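Zakus Workroom – Frequently Asked Questions
Updated 01/03/2026

What is the Zakus workroom?
A big, bright shared room for people who make, fix and sort things. Members come in to repair lamps, pack orders, cut patterns, whatever they have going. We love the mix!

Does it get hot in there?
It can in summer, so we run a standing fan by the window. Feel free to turn it up or point it your way (ask your neighbors first). Please keep cords and loose papers well clear of it.
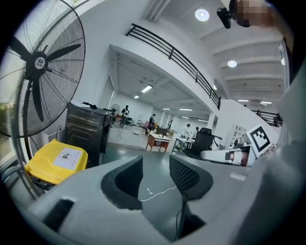

If you would like a cooler spot, come early – the doors open at 7 and the mornings are lovely. From September on, most people switch the fan off and forget about it.

Where do I keep my supplies?
In a lidded bin. Put your label on the outside, where it can be read without moving anything, and snap the lid shut when you leave. Members can have up to 2 bins each. Cardboard boxes are fine for a short stay, but a real bin stacks so much better.

Can I put things on top of the cabinets?
Yes, as long as they're light. Folded fabric, a cleaning cloth, that sort of thing. Drinks are allowed too, with the cap on, please!
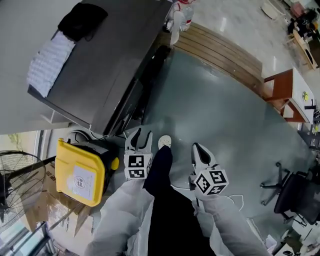
Anything left out for more than 36 hours goes to the Vudgate shelf downstairs, and you can pick it up there whenever you like.

Do I have to use the floor mat?
For kneeling or standing work, please do. Your knees will thank you, and it saves the floor from dropped tools. Shake it out and lay it flat again when you finish. Office chairs roll better off the mat, so park them by the tables.

What about cables on the floor?
Coil them up when you can. If one has to stay down while you work, keep it away from the walkway.

Is there a tidy-up routine?
There is, and it's more fun than it sounds – music on, everybody clears their own patch, and Aurélien Riviere usually picks the playlist. Wipe the table, close your bins, push in your chair.

Who do I ask about a bin or a key?
Aurélien, at the Guillot desk, extension 233.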